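Stukik Hand Gripper Kit – sample recordings
README, release 2
Updated 19 Sep 2018

Contents of this package

Sample recordings made with the Stukik hand-held gripper, supplied so that buyers can check the view, the pad fit and the file layout before ordering. The kit is sold by Grestbridge. Recordings were prepared by Tainá Aguiar.

There are 17 clips in the folder "box_table", 3315 stills in "stills", and one calibration file per gripper body. Clips and stills share a base name. Please don't rename them, as the loader matches on it.

Task

The operator works at a table with an open cardboard box of mixed household goods. Objects vary in stiffness on purpose: plush toys, a phone case, sunglasses, a retail carton.

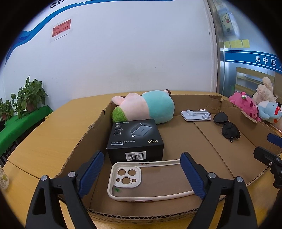 Inside the box: phone case between the blue ribbed pads, UGREEN charger carton behind it.

Pads

Two pad types appear in this release. The ribbed pad is blue with fine horizontal ridges. The textured pad is dark navy with a fine diamond pattern. Both push onto the same black arms and are held by friction, so check them before each session. Replacement pads are sold in packs of 4.

Pad type is recorded in the "pad" column of index.csv. Six clips in release 1 had this column blank – they have been filled in. 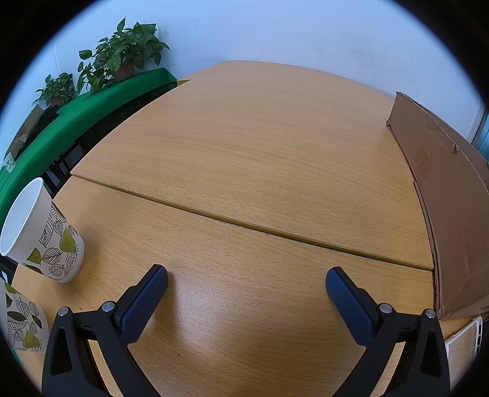 Diamond-textured pads over the tabletop, box to the right, leaf-print paper cups to the left.

Camera

The lens is wide and the picture is round with dark corners. Straight edges bow towards the rim. Stills are supplied uncorrected. Run the Ikden script with the matching calibration file if you need a flattened view, and expect to lose some of the outer area.

Known issues

Grip width is not logged in the June clips.
Colour differs slightly between gripper bodies. White balance was left on auto.
Signs and packaging in Chinese are not transcribed.

Use

Free for evaluation and teaching. For resale or inclusion in another product, write to the Grestbridge office in Toledo with your order number.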